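4.2 What the work asks of people at Korell

I spent most of July at the Korell site, where small mixed goods get sorted and packed, and where part of the handling is now done with hand-held grippers in place of bare fingers. The grippers record each pick, and Jistell uses the recordings to train the arm it wants to install next. I expected the talk at the table to be about losing jobs (it was, some of the time!), but mostly people wanted to talk about objects. A flat box is easy. A crumpled clear bag is a pain, and so is a roll of tape that won't stay where you put it.
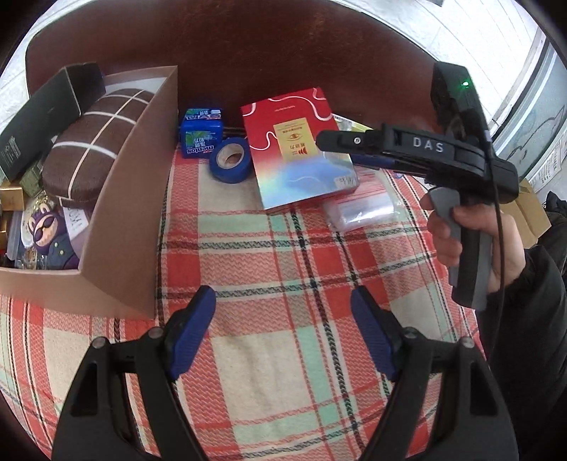 Ardalan Nikzad, who had packed at Pukovo before he moved over, told me he'd never once thought about how he picks up a box until he had to do it with two padded fingers. "My hands knew it. Now I have to know it too." I heard versions of this from 14 of the 16 people I interviewed, and I came to think of it as the main change so far – work that used to run on habit had become something they had to plan and talk over, and plenty of them found that tiring.

Pace came up a lot as well. The target was 100 picks a shift, low by packing standards, and still nearly everyone called those shifts the long ones. Two people liked them better anyway, and said it was the first time a manager had asked how they did anything. 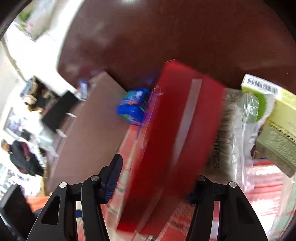

Figure 2. Red box held between the two fingers of a hand-held gripper, with bagged cotton swabs to the right.

I didn't see that kind of interest from managers at Bunnag, the comparison site, where the arm came in already trained and the packers met it on its first day.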